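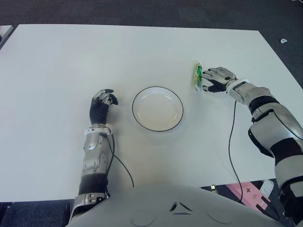
Plate between the hands, cables lying on the table

Cable rules for a two-arm robot at a table?

skikau_lab
I am writing the table rules for our group in Skikau. The robot puts small packed goods next to a plate. From each wrist a black cable goes down over the tabletop. Is it allowed to leave them so, or must they be fixed along the arm? Our draft has 47 points already and says nothing of this. 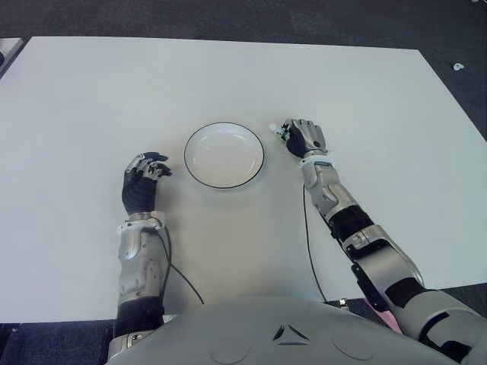 Luseck
Community moderator

Allowed or not, your own risk assessment decides it. Our house rule is that a loop on the table may never reach the place where a hand picks or puts down. Fix the cable at the forearm and leave enough slack for the full turn of the wrist.

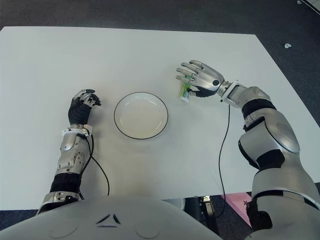 Then move both arms slowly through all end positions, with one person at the stop button – and only after this at normal speed. We repeat the check every 200 runs and write it in the log.

Kütt_9
just use tape, we never had a problem

gratstead_tech
I would not use tape, it leaves glue on the shell. Soft straps are better. 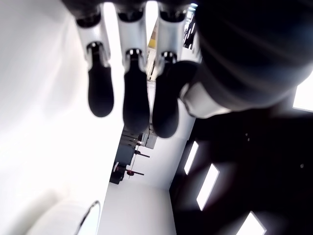
They should be closed by hand and without tools, so that the wrist camera can be cleaned without cutting anything. Please also add a rule for the floor around the table – ours in Gratstead is point 9.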